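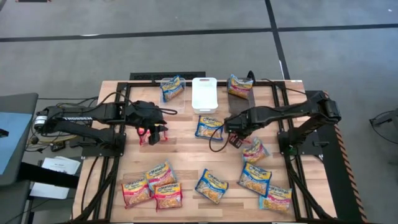

Ramen packets spread over the worktable, with a clear container and a white basket at the back.

Pantry and Small Stockroom Basics
Course 3892, Trorkisdale Adult Learning, Room 130
Instructor: Liya Zeleke
Handout 2: Sorting before storing
Revised June 6, 2022

Welcome back! Last time we emptied a shelf and talked about what "full" means. Now we get to the part I look forward to every term, the sort. I love it because you can learn most of it with a few packets of instant noodles and a couple of containers, and then you'll use it on spices, batteries, seed packets, greeting cards, whatever is driving you up the wall at home.

Why noodle packets?

They're nearly perfect for practice. They're light, they're sealed, and a whole table of them costs very little. Packets of the same brand are close to the same size and shape, so you can't sort them by feel or by outline. You have to look, and the color of the label does most of the telling. Red here, blue there. A good manufacturer has already done half of your labeling for you (thank you, packaging designers!), and a lot of people go home and cover that work up with opaque bins and masking tape.

They also misbehave a little, and I mean that as praise. A can stays where you set it. A packet slides, tips sideways and hangs its corner over the rim. If your system can handle packets, it can handle cans.

Step one: spread

Lay everything out face up, one layer, nothing stacked. Give yourself more table than you think you need. Students always want to sort straight out of the grocery bag, and I understand the temptation, but you end up making a decision about each packet before you know what the choices are. Spread first and the groups start showing themselves. You'll say "oh, there's a lot of red" before you've touched a thing.

Turn over anything lying face down as you go. Check dates now, while the packets are flat. Anything past its date comes off the table and goes in the discard tray by the door.

Step two: name the groups out loud

Yes, out loud. Say "red, blue, light blue." If you and your partner use different words, this is when you find out. Two blues cause more trouble than any other pair of colors in this class. One person says "blue" and means both, the other means only the dark one, and the bins are mixed before anybody notices. Pick words that can't overlap. "Light blue" and "dark blue" work. Flavor names work too, so long as both of you are willing to read the packet every time.

Step three: set the bins

Bins go at the far side of the table, open tops, in a row, so that your hands travel away from you and the sorting area stays clear. They don't have to match. I'd even say mismatched bins are easier at first! With a white bin and a dark gray one next to each other, your eye remembers which is which long before you get around to a label.

One kind to a bin. If you have more kinds than bins, go back to step two and make your groups bigger. Please don't put two kinds in one bin with the idea that you'll remember which half is which.

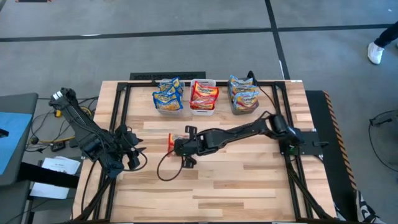
Step four: load

Pick up one packet, carry it to its bin, let go, come back. It sounds slow and it's wonderfully fast once you settle into it. Grabbing three at a time means stopping at three bins, and that's where the strays come from.

Stand the packets up one behind another when the bin is deep enough, like files in a drawer. You can flip through them with a finger and pull one without disturbing the rest. If the bin is shallow, let them lean, and face the printed side toward the front. A corner sticking up over the rim is fine on a worktable. On a shelf it will catch on the bin above, so press it down or take one packet out.

A few words on containers

Clear: you can see the label through the wall, so you need no tag at all. My favorite for anything with a colorful wrapper.
Translucent: shows color but blurs small print. Good for color groups, poor for flavors.
Solid, light or dark: hides everything below the rim. Tag the front.
Baskets with a handle slot: easy to pull off a high shelf. Keep loose small items out of them.

Lemma bin cards are in the supply drawer, along with the Skamo clips that hold them on. Take what you need for tonight's practice and put the leftover clips back in the jar. They vanish at an alarming rate.

Practice, in pairs

Take one tray of mixed packets and whichever bins are on your table. Spread, name, set, load. Then trade places with the pair beside you and, without asking them anything, put one more packet into each of their bins. If you hesitate over where it goes, tell them which bin and why. This is the best five minutes of the course and the room gets loud, which I enjoy very much.

For next session

Sort one drawer or shelf at home by the same four steps. Write half a page on what groups you chose, which words you used for them, and one item that wouldn't fit anywhere. The write-up counts toward the 100 points for the term. Pliretti workbook users, this replaces the exercise at the end of your storage chapter.

The fall section starts in September, same room. Bring a friend with a messy pantry!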